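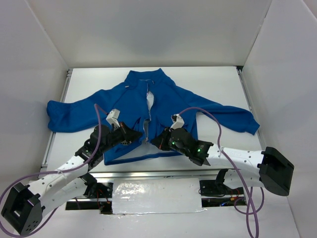
Outerwear Repair and Alterations Technician – Nollero Workroom

Full-time, on site
Reports to: Herman Krishnan, workroom lead
Start: August

Nollero repairs and alters jackets, coats and shells for retail clients and for walk-in customers. We are hiring one technician for the outerwear bench. The bench handles zipper replacement, cuff and hem work, lining repair and seam re-taping.

Duties

Inspect incoming garments and record faults on the job ticket. Replace separating and closed-end zippers, including sliders and stops. Shorten sleeves on lined and unlined jackets and rebuild the cuff to match the original. Patch or replace damaged lining panels. Press and measure finished work against the ticket before it goes to dispatch. Keep machine settings and thread use in the bench log.
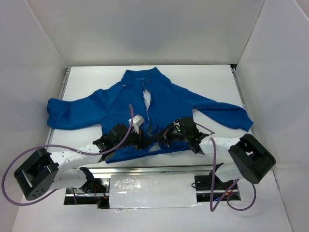

Blue zip-up jacket laid flat, face up, sleeves out to the sides.

Requirements

At least 2 years of paid sewing or garment repair work. Confident use of a lockstitch machine and an overlocker. Ability to unpick and reassemble a lined jacket without a pattern. Basic written English for tickets and client notes. Experience with coated or laminated fabrics is useful – training is given if you have none.

Hours and conditions

The week is 40 hours, with the first shift starting at 7 a.m. Overtime is offered from October to January and is voluntary. Pay is hourly and depends on the result of the bench test. Machines, shears and pressing equipment are supplied. Technicians may use their own hand tools if these are marked.

Selection

Applicants who meet the requirements will be asked to complete a paid bench test of roughly 4 hours. The test consists of one zipper replacement and one sleeve shortening on garments we provide. Work is assessed by Kanchan Sisodia for stitch quality, symmetry and finish. Speed is recorded but not scored.

To apply, send a resume and photos of two finished repairs, inside and outside, to Bayu Tarigan at the Nollero front office. State your earliest start date. Applications close when the post is filled.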